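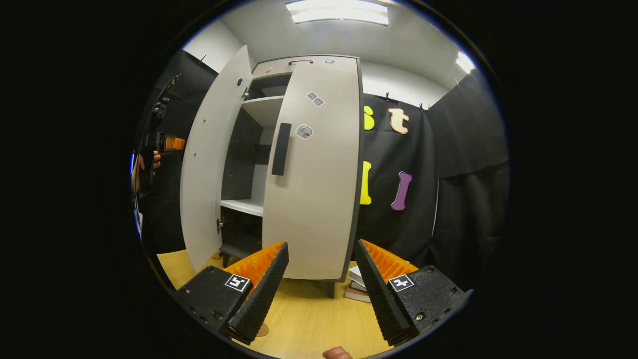 Section 3: Doors, shelves and getting it to stand straight

If you've come from Section 2 you should have the body of your Vornen glued up and left overnight, with the dark grey back panel in place and the short legs on. If the glue still feels tacky, please go and do something else. I know it's dull waiting, but everything in this section involves pushing and pulling at the body, and a soft joint will creep out of square while you're busy looking at a hinge.

I've put together three of these little cabinets now (one for me, two for other people), and the doors are where I've lost my temper every time. So this bit is long. Read it through once before you pick up a screwdriver.

What you'll want on the table

The two doors, still in their paper. The hinge bag. The two white shelves. The handle bag, which has the long black handle in it and the thin black bar for the top panel. A small cross-head screwdriver, one that really fits the screws and isn't nearly right. A pencil, a soft cloth, a saucer for the screws, and a few thin books if you have them handy. An ordinary table is fine to work on, but put a cloth down whenever the cabinet has to lie on its back, as the white finish picks up marks very easily.

Shelves first

The printed leaflet from Kosbridge has you hanging the doors before the shelves go in. You can do it that way. I did the first time, and spent the whole evening with a door bumping my knuckles.

1. Stand the cabinet up with the open front facing you.

2. Look along the inside edges of both shelves. One long edge is a bit rougher than the other. The rough one goes to the back, where you'll never see it.

3. Slide the upper shelf in just below the top. It's a tight space to get fingers into, so tilt the shelf slightly, pass the back edge in and then level it off.

4. Put the lower shelf in about halfway down. It should drop on to its supports with a little push at each front corner. If it rocks, take it out and look for a blob of dried glue on one of the supports. It's nearly always glue.

5. Leave the space below the lower shelf alone for now. The dividers for the bottom compartments are covered in Section 4, and they go in perfectly well with the doors on.

Note: if a shelf won't go in at all, don't sand the shelf. Check whether the cabinet is square by measuring from corner to corner both ways. If the two measurements don't match, the shelf is telling you something about the body, and a strap pulled round it for a night might still save you.

Hinges

Each door has an upper hinge and a lower hinge, both metal. They look identical in the bag and they very nearly are, but there's a slight difference in how the plate is drilled, so lay them out in pairs before you start and keep them that way.

6. Lie the cabinet down on its back on the cloth.

7. Unwrap the left door. It has a small round hole near its top edge, and that's how you tell which way up it goes. The hole is meant to be there, so please don't fill it. (I filled it. It took ages to pick the filler out again.)

8. Fix the hinges to the door first, with the screws only three-quarters tight. You need a bit of wobble for later.

9. Offer the door up to the cabinet and put one screw in the upper hinge, then one in the lower. Close the door gently and have a look. If the gap down the side is even, add the rest of the screws. If it isn't, slacken both, nudge it and try again.

10. Do the same with the right door.

Caution: don't stand the cabinet up while a door is hanging by one screw. The weight of the door will pull the screw straight out and take a crumb of the board with it. If that has already happened, a sliver of matchstick and a dab of wood glue in the hole will give the screw something to bite on. Leave it to dry before you try again.

Note: the doors on mine open to 135 degrees. Past that the hinge starts to lever against the side panel, and you'll feel it go stiff. Stop there. If you've got small children playing with it, it's worth showing them where "open" ends.

Handles

11. Fit the long black handle upright on the outside of the right door, close to the left edge, so that it ends up near the middle of the cabinet once the doors are shut. Hold it in place and look at it from a few steps back before committing. A slightly crooked handle on a door this size shows up terribly.

12. Tighten the handle screws from the inside, a turn at a time, swapping between them. Doing one up fully first twists the handle.

13. The thin black bar goes along the top panel. It's there to finish off the look of the front. I wouldn't lift the cabinet by it, even empty. Pick the whole thing up by the body with both hands.

Note: the spare handles that Ireck sell do fit, but their screws are longer and will poke through on the inside of the door. Use the short ones from your kit and put theirs in the odds-and-ends jar.

Making it stand straight

14. Stand the cabinet on the table where it's going to live and shut both doors. Let go. If a door drifts open by itself, the cabinet is leaning, and you should sort that out before you touch the hinges.

15. Press down on each top corner in turn. If it rocks, find the leg that's off the table and slip a bit of card under it. Two thicknesses of cereal box is the most I've ever needed.

16. Now go back to the hinges. To bring a door up, loosen the screws, slide something thin under the door (this is where the books come in) and tighten up again with the door resting on it. To move it sideways, do the same but push from the handle side.

17. Finish tightening every hinge screw. Hand tight and then a touch more - no further.

18. Open and close both doors slowly a few times. Listen for scraping. A faint rub along the dark grey edging will usually settle down by itself, but a proper catch means one of the screw heads is standing proud.

If it still isn't right

Doors overlap in the middle: both have been set too far inwards. Move the right one first, as it's generally the guilty party.

Door springs back when you shut it: the hinge plate is on upside down. Take it off and turn it over, there's no way round this one I'm afraid.

Bottom corner sticks out: the body is twisted, or the table is. Try it on a different table before you blame the cabinet!

Missing screws: look in the fold at the bottom of the hinge bag. If they're not there, the shop at Boutros kept small packets behind the counter the last time I was in, and they let me have the right size for pennies.

Allow roughly 2 hours for the whole section if it's your first go. Leave the cabinet empty until the following day, then check the hinge screws again with the screwdriver before you load the shelves. Mine always take another quarter turn.

Section 4 covers the dividers for the lower compartments and the hanging rail.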